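Wed 20 November

Equipment plan for handheld gripper collection, second pass

Went through the purchase list again with Ravinder before the Endimitz meeting. The ceiling is still 2,000 for this quarter. The list as drafted in October came to 2,028, so something has to go or wait. Notes below are for me and for Kavitha, who places the orders.

What is driving the list

The utensil sorting task is the heaviest user of the bench and will be for the next two months. Everything else on the plan (cloth, jars, the drawer unit) can share whatever we buy for it. Muthu wants a second bench now. I would prefer to get spares for the first one and keep it running, then look at a second bench when the arm quote from Dernier is settled. A second bench with no spare cables means two benches down.

Grippers

Keep the current pair. The Krishnan jaws hold flat handles well enough, and the pads are the part that wears. Pads are cheap. Order two sets. Broad knives load the pads at one edge, and that edge goes first, so check wear there before checking anything else. Subbarao asked if we should price the wide jaw version. Yes, price it, do not order it. Changing the jaw geometry in the middle of a task means the earlier recordings no longer match.

Marker plates

One spare of each shape. If a plate gets bent or scratched we stop until a new one is printed and checked, and that costs more in hours than the plate does. The rectangular plate sits up on a post and is the more exposed of the two. Ask the shop at Trodstead if the post can be made shorter without the hand getting in the way of the marker. Get a price for making the post alone.

Cables

Both grippers are tethered, and I do not see that changing this quarter. The wireless kit would take most of the budget by itself. Spare cable for each side, same length as now. Sivaprasad wants them shorter. I tried a shorter one on the right in October and it pulled on the wrist when reaching for the far bin. Leave the length alone and add strain relief at the table edge. Clips are on the list already. 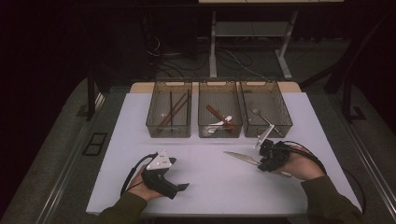

Bins and utensils

Stay with the translucent gray bins, handle slots at the ends. Three on the table, one type of utensil to a bin, though the middle one had a spoon in with the chopsticks today. Need to decide if mixed bins are part of the task or not – the written protocol does not say. If they are, we need more spoons. Utensil order as it stands:

Chopsticks, dark brown and black, 30 pairs. We have enough of the reddish-brown.
Forks, plain metal, one box.
Spoons, white plastic, pack of 100.
Knives, none. Use what we have.

Kavitha has a supplier for the chopsticks. No need for matching brands. Some variation in color and thickness is useful.

Bench

Table stays. White top gives good contrast with the blades and the dark chopsticks. The cables on the floor under the stand at the back need a tray and ties before anyone adds more equipment there. Put the tray under facilities, not under this budget. Ravinder to confirm that is allowed.

Where the cut comes from

Need to lose 28. Options are to drop the second set of pads or to move the clips to consumables. Moving the clips does not cover it alone. Dropping one set of pads does, with a little left over. I will drop the set and reorder when the first one is fitted.

Open items

Dernier quote: Muthu to chase. Ask for lead time in writing, and the mounting plate as a separate line.
Post price from Trodstead: me.
Mixed bins: Subbarao to rule on it and update the protocol.
Wide jaw price: Sivaprasad.
Order goes to Kavitha once Ravinder has signed the revised sheet.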